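The Comfort of the Familiar, and Its Cost

Many people stay for years in circumstances they would not choose again. The work no longer suits them, or the town has grown too small, or a promise made at twenty has become a habit. Asked why they remain, they tend to speak of duty. Pressed a little further, they speak of fear. It is a common human condition, and the wisdom traditions of the world have had a great deal to say about it.

The Mamaditz Center for Reflective Living has made the subject its theme for the spring term. Its program at Anel, which opens in March, invites participants to look closely at one settled arrangement in their lives and to ask what keeps it in place. 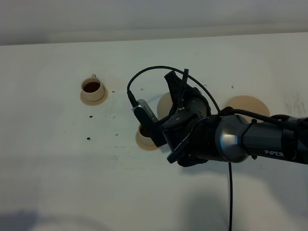

Page last changed: Wednesday, 4:20 p.m.

The method is plain. Each participant writes a single page on a decision that has been put off. The page is not collected or graded. It is read aloud once, to a small group, and then put away until the end of the term. Members of the group may ask questions, but they may not give advice. This rule is the one most often broken in the first week, and group leaders are trained to restore it gently.

The center asks for silence between a reading and the first question. Four minutes is the usual length, and newcomers find it long. Those who return for a second term often request more. In silence a person hears the sentence just spoken, sometimes for the first time, and may discover that it says something other than what was meant.

Last year 438 people completed the program at Anel and at the smaller house in Ignacio. Their written comments show no single result. Several changed careers. Others kept the position they had and reported holding it with less resentment — an outcome the center regards as equally sound. Courage is often pictured as departure, yet a person who chooses again what was once merely endured has also made a decision.

Readers who cannot attend may begin at home. Set aside the same hour each week and write down one question you have been avoiding. Leave it unanswered until the following week, and then read it again before writing anything more.
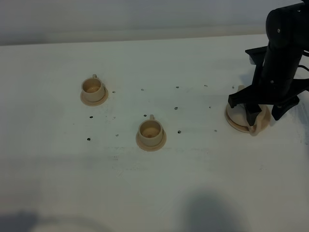
The Tikance Readings

A companion booklet, the Tikance Readings, is available to groups that wish to follow the program on their own. It contains short passages on change, patience and trust, each followed by space for notes. Groups of around 20 should divide into smaller circles for the reading aloud and come together again for the closing period.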